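# Dahlia questions, mostly about tubers

*Last updated Thursday, August 22, 2019*

I get the same handful of emails every year once the dahlias really get going, so I keep the answers on this page. I grow in a cold-winter area with heavy soil. If you're somewhere mild and sandy, take what I say with a grain of salt and ask a neighbor with nice dahlias!

### When do you dig them up?

After the first hard frost turns the tops black. I cut the stalks down to a hand's width and then leave the clumps in the ground for a week or so, which makes the eyes easier to see. If the forecast says the ground is about to freeze solid I skip the wait and dig right away.

Use a fork, not a spade, and start farther out than you think you need to. The necks are the weak spot. A tuber with a snapped neck goes on the compost heap, however fat and healthy it looks.

### Do I have to dig them at all?

Where I live, yes. I left a row of Lundell in one winter under a big pile of leaves and got mush. Tamara Levchenko leaves hers in against a south wall and they come back every spring, and I try not to be bitter about it.

### Wash them or leave the dirt on?

I wash. Clay sticks to everything and hides rot. A gentle hose, then upside down on a rack in the garage so water can run out of the hollow stems. Sandy soil people can just shake them off and go have lunch. 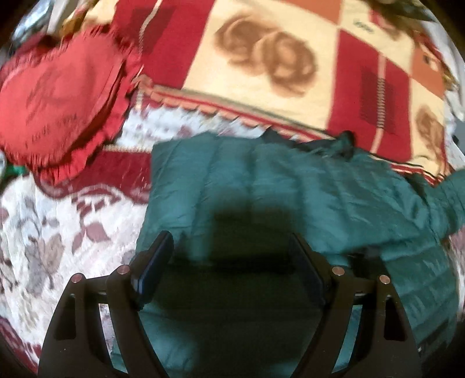 *Teal puffer, patchwork blanket, red cushion.*

### Divide in fall or in spring?

I've gone back and forth on this one for years. In fall the clumps are soft and cut like a potato, but the eyes can be really hard to spot. In spring the eyes are obvious and the stem is like cutting a table leg. These days I split the big clumps in half in fall so they fit in the crates, and do the fussy dividing in spring. Every piece needs a bit of crown with an eye on it, or all you've got is a vegetable.

Wipe the knife between clumps, please. Virus travels on blades and you won't see it until the leaves come up streaky next summer.

### What do you pack them in?

Coarse vermiculite, barely damp, in plastic crates lined with newspaper. I've used peat (dusty), wood shavings (fine, but they dried out the skinny tubers) and plain paper bags (don't). Pinix makes thin little tubers like pencils and they shrivel if you look at them wrong, so those get wrapped in plastic wrap first.

### Should I dust them with something?

Some people like sulfur. I used up a tub of Clundier powder on half my crates one fall and couldn't tell the halves apart by spring, so I haven't bought another. A dry cut surface does most of the work – give them two days in the open air before you pack.

### How cold is too cold?

Below freezing kills them. Above 50°F they start waking up. I aim for the low forties and check the crates every January, which is when the rotten ones start to smell. Pull out anything soft. If they look wrinkled, mist the packing lightly and close it up again. 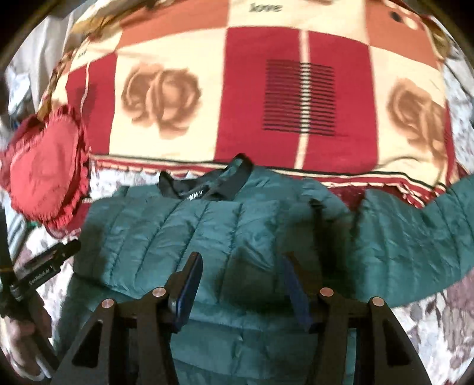

Marta Melnychuk wrote in to say that she never mists hers at all, she only moves the crate from the shelf down to the cellar floor where the air is damper, and that she lost fewer that way than she ever did with a spray bottle. She has a dirt floor and I have concrete, but I'm going to try it with one crate this winter.

### Can I start them early indoors?

Sure, if you have the light for it. I pot mine up 4 to 6 weeks before our last frost, one to a pot, with the neck just showing. Don't water until you see green. I know it feels mean. A tuber with no roots can't drink, and a soggy pot will finish it off before it gets going.

### My plants are huge and there aren't any flowers. What did I do?

Too much nitrogen, probably, or not enough sun. Lawn fertilizer drifting over the edge of the bed will do it too. Switch to something with a low first number and pinch out the center tip when the plant has four sets of leaves. It'll sulk and then branch.

### Where do you buy yours?

Mostly Kravchuk, by mail, and they sell out early, so get on their list. The rest come from swaps. Brock Charbonneau gave me my first Lundell in a bread bag and I've been handing out pieces of it ever since.

### Will you sell me some tubers?

I don't ship, sorry! I do put spares out on the porch table in spring, labeled if I've been good. Bring a bag, and if you have a dark red one with long stems I'd love to trade.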